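Section 5: Recording garment folding examples

5.1 Before you start

This section applies to sites that record folding tasks in ordinary homes with the Warkura hand unit. Pair the unit with the Zundimier logger as set out in Section 4. Only one operator handles the unit during a recording. A second person may help with the clothes between recordings but should stay clear of the working surface once the logger is running.

Choose a broad, firm surface. A bed or a large mat will do. The surface must be able to take a jacket opened out flat.

5.2 Recording a fold

1. Wipe both lenses on the hand unit with the dry cloth supplied.
2. Enter the label code of the unit in the session form. Type it exactly as printed, including any character after the number.
3. Start the logger and hold the unit still over the surface for 5 seconds.
4. Open and close the fingers fully once. The logger uses this movement to set the zero point.
5. Lay out one garment. Jackets and shirts go down with the front facing up.
6. Bring the fingers down to the fabric, close them, and carry out the fold at an even pace. Do not let go in mid-air.
7. Move the fingers clear of the garment and stop the logger.
8. Put the folded garment on the stack and take the next one. 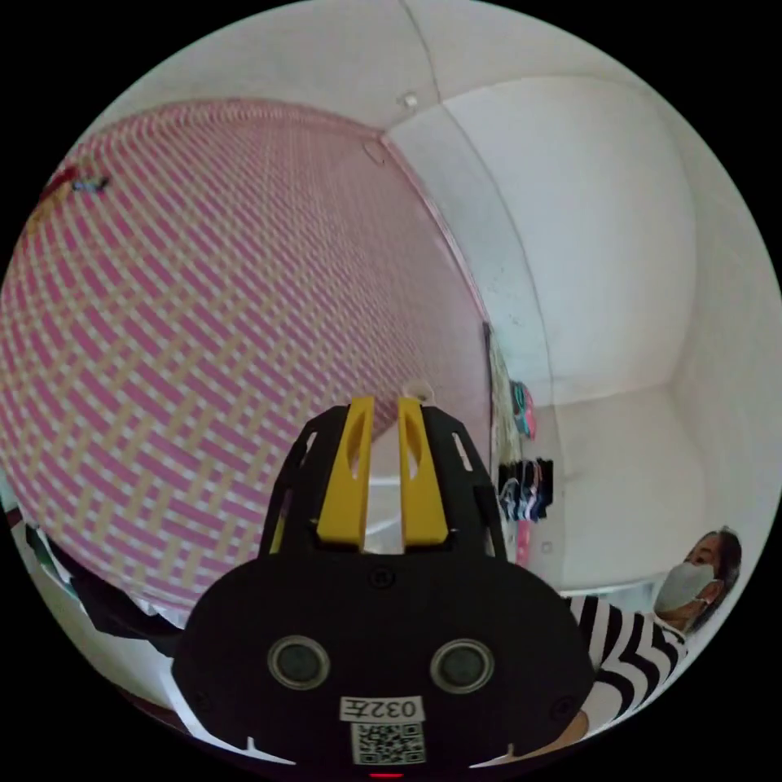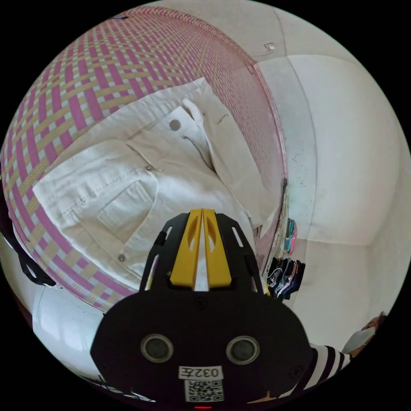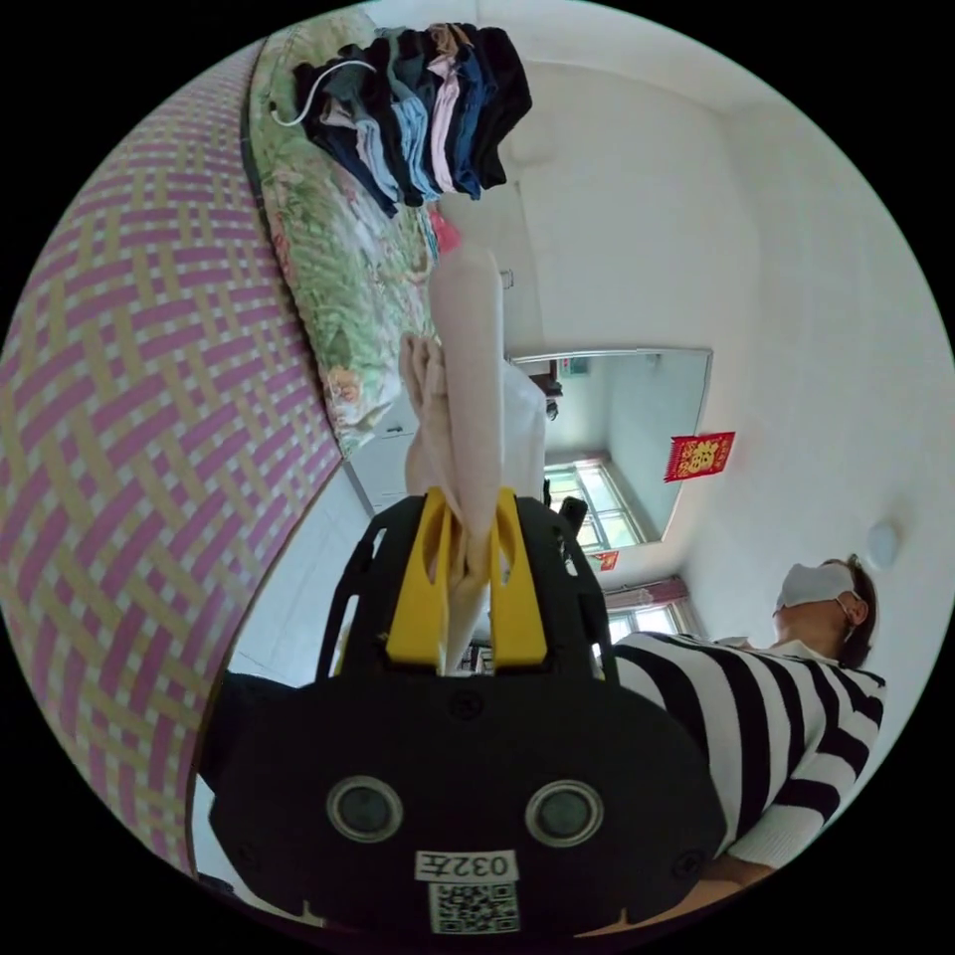

Figure 5-1. Hand unit 032左 in use at a home site.

Note: A recording longer than 90 seconds is split by the logger into two files. Both carry the same item number. Do not rename them.

Note: Small items such as socks are recorded under their own task code. Pick them up by one end and let them hang before laying them down.

Caution: Keep buttons, rivets and zips out of the finger slots. Metal parts will mark the finger pads, and worn pads change the grip reading.

Caution: Route cables and straps away from the working surface. If one crosses the garment during a fold, mark the recording as void and repeat it.

5.3 How many to record

A full set is 500 accepted folds per site. Change the garment after every 12 folds, and vary the starting position each time. Failed grasps are kept if the operator recovers and completes the fold. Mark them R in the form.

5.4 Sending the files

Upload at the end of each session to the Gralport folder for your site. Questions about labelling go to Hryhorii Stasiv, and faults with the hand unit to Flynn Fairweather. Spare finger pads were moved to the Assefa store in September and are ordered from there.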